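Recording two-gripper demonstrations for a thin-stick task

By Lukian Romaniuk
7th February

These instructions cover one recording session with the Pledeo hand-held grippers, from mounting the markers to handing over the files. They assume that the grippers are already calibrated and that the person recording has done the practice set. The same steps work for one operator with two grippers or two operators with one gripper each, except where noted.

The task used throughout is grasping a thin wooden stick. It looks trivial and is a poor choice for a first week. A stick gives the finger pads very little surface, small angle errors show up at the far end, and an operator who is tired will start pinching it wherever the jaws happen to land. All of that ends up in the training set.

1. Set the goal of the episode

Write the goal in one sentence before recording anything. For the stick task we use "grasp the stick between the pads, hold it upright, release it." An episode that contains anything else belongs to a different task and gets a different label. Hnat Yatsenko keeps the list of approved goal sentences in the Symonenko folder. Copy the sentence from there. Do not retype it, as the label parser treats a missing period as a new task.

2. Check the pads

Open and close each gripper fully with nothing between the fingers. The pads should meet without one riding over the other. Press each pad with a thumb and look for foam that stays dented. A dented pad holds a box well enough but lets a stick roll, and the roll is hard to see in playback.

Wipe the pads with a dry cloth. Solvent hardens the foam.

3. Check the markers

The marker is a flat square with a black pattern inside a white border. The white border matters as much as the pattern, so keep tape and fingers off it. Run the detection preview and move the gripper slowly through the space you will use. If detection drops out in one part of the room, turn your working position before you change the lighting. Overhead tubes reflect off a marker at certain tilts, and a quarter turn usually clears it.

With two grippers, check that each can be seen from the other at normal working distance. Relative position between the two hands is computed from these sightings. Short losses are filled in by the tracker; losses longer than 3 seconds cause the episode to be rejected.

4. Start the episode

Hold both grippers open and still. Start recording, wait for the tone, then move. The still period at the start is used to align the streams, and episodes without it cannot be repaired later.

Approach the stick at the speed you would use to pick up something you did not want to knock over. Bring the jaws to the stick so that it sits in the gap before you begin to close. Closing while still traveling sideways teaches the policy to sweep, and it will then sweep at objects that fall over. 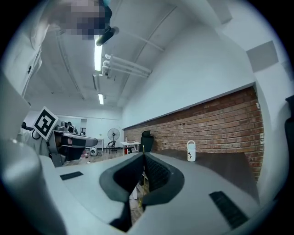
Stick standing in the gap between the finger pads, with a second marked gripper at mid-height.

Close until the pads touch the stick on both sides, then a little further. Hold. Count to two silently. Open fully and back away along the line you came in on.

If you miss, do not stop. Back off, line up again and complete the grasp in the same episode, then tag it "recovery." Recoveries are useful and we never have enough of them. What we do not want is a miss followed by a pause while the operator talks to somebody, so if you get distracted, stop the recording and discard it.

5. Vary the right things

A session is 24 episodes. Change the following between episodes:

Approach direction. Come in from the left, from the right and from straight ahead.
Grasp height. Move up and down the stick, but stay away from the last inch at either end.
Starting distance. Some starts should be near enough that the approach is only a wrist movement.
Leading hand. With two grippers, swap which one moves first.

Keep these fixed for the whole session: pad type, marker position, exposure setting and goal sentence. If one of them has to change, close the session and open a new one. Matvii Moroz once found a session in which the pads had been replaced halfway through, and the only clue was a change in the closing width. It took two days to trace.

Furniture and other background items can stay as they are within a session. Between sessions it helps to work in a different part of the room or face another wall. A policy trained against a single background does well there and poorly everywhere else.

6. Review before you leave

Play back every episode at double speed. Reject an episode if:

the stick is out of view at the moment of closing;
a hand or sleeve covers the marker during the approach;
the still period is missing;
the goal was not completed and the episode is not tagged.

Do not reject an episode for looking clumsy. A slow or uneven grasp that ends correctly is a valid example. Early on, our operators threw out everything that did not look smooth, and the policy trained on what was left had no idea what to do when the stick was slightly off center.

Watch one episode in each session at normal speed with the closing width plotted next to it. The curve should go down, flatten while the stick is held, then go up. A curve that flattens at zero means the pads closed on nothing.

7. Upload and log

Name the session with the site code, the gripper numbers and the session number, in that order. Our site code is BRU, for Brulska. Enter the number of accepted, rejected and recovery episodes in the log. Ivan Chornovol compares the log against the server count and will send back any session where the two differ.

Faces are blurred after upload, so no one needs to do it on the recording machine. Do not delete local copies until the server reports a checksum match.

Notes on quantity

The stick set at Brulska stands at 3307 accepted episodes, of which 956 are tagged as recoveries. Results on the Plamberg arm improved most when the share of recoveries went up, with smaller gains from adding plain successes. That applies to this task and these pads. Vitalii Kovalchuk is repeating the comparison with a thicker dowel, to be finished in July - until then, keep recording recoveries whenever they occur, and do not stage them. Staged misses tend to be too large and too regular, and they can be picked out in the width plots.

Operators should stop after two sessions and take a break before starting a third.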